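Sekamberg pharmacy counter asks customers to keep cartons and tubes together

The Huttunen pharmacy in Sekamberg has started a small campaign about a thing that most homes have in a drawer: the white cardboard carton, already opened, and the tube that belongs with it, or does not belong with it anymore. 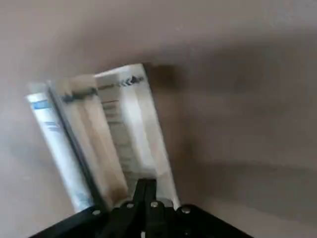 The campaign began in August and will continue through the autumn. Customers can bring their opened cartons and tubes to the counter, and the staff will help them to sort what should stay at home, what should be given back, and what is only paper. The service is free and no appointment is needed. It is offered in the afternoon, from two o'clock until the shop closes.

According to the pharmacy, the most common problem is a simple one. A cream or an ointment is bought, the carton is opened in a hurry, and the tube goes to the bathroom shelf while the carton goes to the recycling. Some months later the tube is still on the shelf, half rolled up, and the person who finds it does not know for whom it was bought or how many times a day it should be used. The label that the pharmacy prints for a prescription is often glued on the carton and not on the tube, so this information leaves the house together with the cardboard.

The opposite also happens. Many families keep cartons with nothing in them, or with only the folded leaflet. These take a lot of space and give the feeling that there is a supply at home. The staff tell that customers sometimes come back in the evening, a little annoyed, after they opened a carton and found that the tube was finished long ago.

For this reason the pharmacy now gives out a leaflet of its own, two pages long, with advice about how to arrange a medicine drawer. It was written together with the town library, where it can also be picked up from the table near the entrance. The advice is practical. Tubes should stand in their own carton with the cap up, and the carton should be closed again so that the leaflet does not fall out. If the flaps are torn, a rubber band around the carton is enough. The date of opening should be written on the front with a pen, in large numbers. Many creams can be used only for a limited time after the first opening, and this time can be much shorter than the printed expiration date suggests. When the carton does not give this time clearly, the customer should ask at the counter.

The leaflet also recommends that products for the skin are kept separate from toothpaste and glue. This may sound strange, but tubes of different kinds look much alike when they are without their cartons and the light in the bathroom is weak. A shallow box inside the drawer helps, and it does not have to be bought. The lid of a shoe box works well, also a baking tin that is no longer used for baking.

Not everything needs the bathroom. The pharmacy reminds that heat and steam are not good for most medicines, and that a bedroom closet or a high kitchen cabinet, away from the stove, is usually a better place. Where small children visit, the place should be high and locked. Products that must be kept in the refrigerator have this written on the carton, and this is one more reason to save it.

The pharmacy did a first trial of the service in spring with residents of the Mirkard apartment houses, who were invited to bring the contents of one drawer each. The sorting took longer than was planned. Many wanted to talk about each product separately, and the residents asked for a second afternoon, which was then arranged in the laundry room of the building because the club room was being painted. After the trial the staff changed the order of the work. Now they begin with the tubes and look for the right cartons after that, and it goes faster.

At the counter, the sorting of one ordinary drawer takes about 3 quarters of an hour if the customer wants to go through everything. Those who have less time can leave only the expired products. A bin for these stands at the left side of the door. Tubes should be put in the bin with their caps closed. Empty cartons do not belong there and can go to the normal paper collection, but the pharmacy asks that the label with the name is first removed or covered with a dark marker. Needles and thermometers should be handed directly to the staff and never put in the bin.

The town's waste company, Ernov, empties the bin and has agreed to do it more often during the campaign. In earlier years the bin was sometimes full before the holidays, and bags were left next to it on the floor. The pharmacy asks that this is not done. If the bin is full, the bag can be given to the staff or brought back on another day.

Some customers have asked if unopened products can be returned for money. This is not possible. A medicine that has left the pharmacy cannot be sold again, even when the carton is closed and looks new. Neither can it be passed on to a neighbor, although the staff understand that people dislike throwing away something that has cost them a lot. The better solution is to check the drawer before coming to the shop, and to ask for the smallest package when a product is needed only for a short time.

People who cannot come to the pharmacy themselves can send a relative or a home helper. In this case it is good to have a short note with the name of the customer and a phone number, in case the staff have a question about a prescription product. Home visits are not part of the campaign. There has been a wish for them, especially from the houses behind the railway, and the pharmacy says that it will think about the matter during the winter.

The leaflet is available in large print on request. A version for schools is being prepared and should be ready before the campaign is over.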